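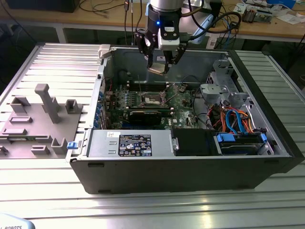
**Kultilar refurb program -- progress note, February**

Hi all, quick update on where your grant is going! We've now been through 109 of the 200 desktop towers Crenshaw donated, so a bit over halfway, and I'm pretty happy with that (the slow start was me waiting on thermal paste, sorry).

The towers are nice to work on once they're lying on their side with the panel off. Drive trays have blue latches, the socket lever lifts easily, and you can get at the memory without moving much. The cabling is another story -- orange, red and light blue, all in a tangle next to the drive cage. I'm tidying it as I go and it adds maybe ten minutes a machine.

Money: we've spent $585 of the $1000 parts budget, mostly on memory and a few power supplies. I'd like to move what's left over to drives, if you're okay with that.

Still to do:

- wipe and test the second pallet
- get the Omeck library order boxed up
- find more shelf space at Cokeck (we're stacking towers in the hallway)

I'll send the parts receipts along with the March note.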